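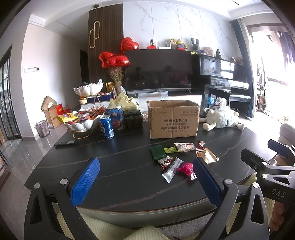
Las pinzas de mano Skevus se venden por pares y están pensadas para clubes de robótica que quieren grabar demostraciones de agarre sin tener el robot delante. En el nuestro, el club Larna, las usamos desde noviembre para el proyecto de fin de curso: recoger objetos pequeños de una mesa y dejarlos en una caja de cartón abierta. Como objetos sirven los dulces y aperitivos envueltos, que tienen tamaños y brillos muy distintos; un paquete dorado que refleja la luz o un envoltorio plateado y alargado dan más juego que los cubos de plástico que traía el kit anterior.

Noviembre – Redacción del club Larna

Montaje. Cada pinza llega casi armada. Faltan las almohadillas y el mango, y con el manual delante se termina en 28 minutos. El manual está bien traducido, salvo la página de la calibración, donde el orden de los pasos 2 y 7 está cambiado.

Agarre. Los dedos son negros, con eslabones calados y ejes metálicos a la vista. Abren mucho y cierran sin holgura. Las almohadillas azules sujetan bien los envoltorios lisos. Con los caramelos pequeños hay que entrar despacio y desde arriba, porque si se tocan de lado giran sobre la mesa.

Uso en clase. Los alumnos más pequeños se cansan antes de acabar una tanda. El peso queda adelantado y la muñeca lo nota – el mango Lis, que se compra aparte, mejora esto un poco. Para trabajar con las dos manos conviene practicar antes con una sola.

Programa. Kandetti, la aplicación que acompaña al par, guarda las tomas y permite descartar las malas. Es lenta al abrir carpetas grandes. Con 700 tomas ya hay que esperar.

Precio y repuestos. No son baratas para un club. Las almohadillas se venden sueltas y los ejes no, lo que nos parece un error.

Valoración: 7 sobre 10. Volveríamos a comprarlas, pero con el mango Lis desde el primer día.

Comentarios

tallerdelsotano: ¿Las almohadillas se despegan con el uso? A nosotros nos pasó con otra marca.

Club Larna: De momento no. Las limpiamos con un paño húmedo al terminar.

mrg_robotica: Lo de la página de calibración me costó una tarde entera. Gracias por avisar.

© Club de robótica Larna – Contacto – Volver arriba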